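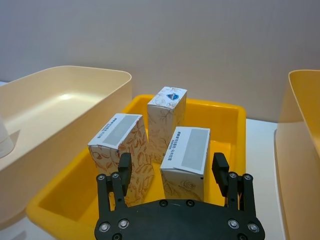

How to sort out a bathroom cupboard in one evening

Right, quick one. Did ours in June, started at 7pm, done before bed. Two of us live here plus Bindu at weekends and the cupboard had got to the stage where you open the door and catch things.

What you need: bin bag, damp cloth, marker pen, a few trays or tubs. Any trays. Old ones from the kitchen are fine, mine were 10 pence each at a car boot.

1. Empty it. All of it

Not shelf by shelf, I tried that last year and just moved the mess down one. Everything out on to a table or the bed (put a towel down first, somthing will leak). Wipe the shelves while they're bare. Let them dry with the door open.

2. Bin the dead stuff

Look for the little open jar symbol on the back. 6M, 12M, that's months after opening. No idea when you opened it? Smell it. Gone watery, gone grainy, changed colour — out. Sun cream from two summers back, out. Medicines don't go in the bin or down the loo, take them to the chemist, they'll take them back. Mine is Chacko's on the corner and they didn't even ask.

I had 14 hotel shampoos. Why.

3. Group by when you use it

Not by type. Morning things together, night things together, then a "now and then" lot for plasters, nail stuff, travel minis. Sivaprasad Annamalai groups by person instead and says it stops arguments. Probaly right if there's more of you.
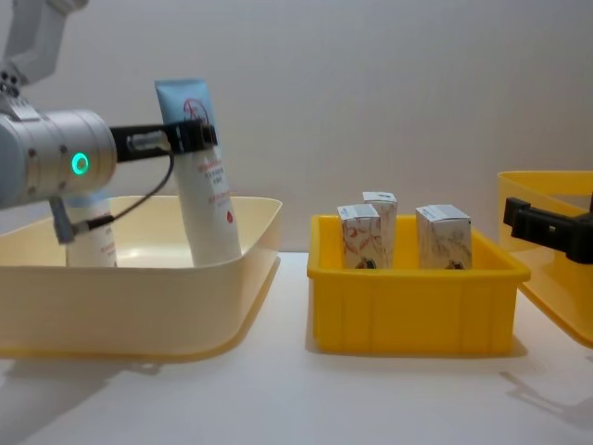 Anything tall goes at the back, short at the front. Obvious but I had it the other way round for years. Half used tubes: squeeze the stuff down towards the cap, fold the end over, clip it with a clothes peg. You get another week or so out of them. Use up the open one before you start the next, so put the new one right at the back where you can't be tempted.

4. Trays in

One tray per group. Measure the shelf before buying anything! Ours is 300 mm deep and the first lot I ordered stuck out so the door wouldn't shut. Leave a bit of space in each tray — if it's packed full on day one it'll be a heap in a fortnight.

5. Write on things

Marker pen, date opened, on the bottom of the jar. Takes seconds. Bhavana Bangera uses masking tape as pen rubs off shiny plastic, worth copying.

Keeping it that way

One in one out. Quick look when you change the towels. Spares live somewhere else, ours are in a shoebox under the stairs, and no buying more till the box is empty.

Doing the under-sink bit next, which is worse. Pipes in the way. If anyone has a shelf that goes round a U-bend tell me below.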